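Can a robot do my dishes yet? Your questions, my best answers

I run a small site about home and workshop automation, and every February my inbox fills up with the same handful of questions. I've finally put them on one page so I can stop retyping them. If yours isn't covered, send it in and I'll add it.

So can I buy a robot that does the housework?

Not the way you're picturing it, sorry! You can buy a machine that vacuums, one that mows, one that washes dishes once you've loaded it. A single machine that wanders into the kitchen and gets on with things is still mostly a lab project. There are some gorgeous demos around (I've watched them all, some of them twice) but a demo kitchen is a very well-behaved kitchen.

What's so hard about clearing a table?

Pretty much everything on it. My niece does it while talking on the phone, so it feels like nothing, but think about what's being asked. Glass is a pain for cameras, they tend to see whatever's behind it. A phone lying flat gives the fingers hardly any edge to get under. Glasses have skinny arms that flex if you squeeze them wrong, and a tablecloth bunches up the moment something drags across it.

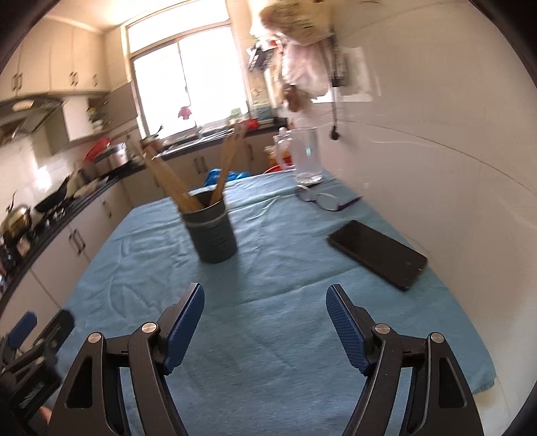 Mug, glasses, phone and wooden utensils on a wrinkled cloth, with the gripper jaws open.

I'd happily hand any of that to a five-year-old, with maybe a quiet word about the glasses. For a machine each one is its own grip, its own angle and its own amount of squeeze. And then it has to know where the thing lives afterwards, which in my house is a matter of ongoing debate.

Why are so many of them using two-fingered grippers? Wouldn't a proper hand be better?

A proper hand would be lovely, and also expensive and forever in for repairs. Two jaws with a grippy pad on each get you a surprisingly long way. Try it yourself: pinch your thumb and one finger together and go make a cup of tea. You'll manage it. You'll be grumpy about the lid on the biscuit tin, but you'll manage.

How do they learn a chore?

These days, largely by being shown. A person does the job with a hand-held gripper that records the movements, over and over, and the software learns from the recordings. Esko Koivisto, who used to fix packing lines and now helps me with the technical bits of this site, tried it for an afternoon and did 41 goes at picking up a spoon. He says number 20 was the good one and after that he got cocky.

Are factories and workshops further along?

Miles further. On a shop floor the same part turns up in the same spot, facing the same way, all shift. I visited Tudlow, a joinery supplier, one Tuesday and their arm was packing hinges, 300 to a crate, without any fuss at all. Then Issa Tannous, the floor supervisor, put a crate down on a slight angle to show me what happens. It stopped and waited for him. He straightened the crate and off it went again.

What about folding laundry?

Getting there, slowly. Towels are okay. Fitted sheets, well, I can't do those either.

Should I wait before I redo my kitchen?

No! Please get your new kitchen. Put the drawers where they suit you and pick the handles you like. Anything that's going to be useful in a home will have to cope with the home as it is, cluttered counters and all.

Will you tell us when there's one worth buying?

Of course. I'm on the mailing lists for Rakton and Jukodberg, and I read every update. My test won't change: it has to clear my table after a normal weeknight dinner, with nobody tidying up first and nobody standing beside it with a hand on the stop button.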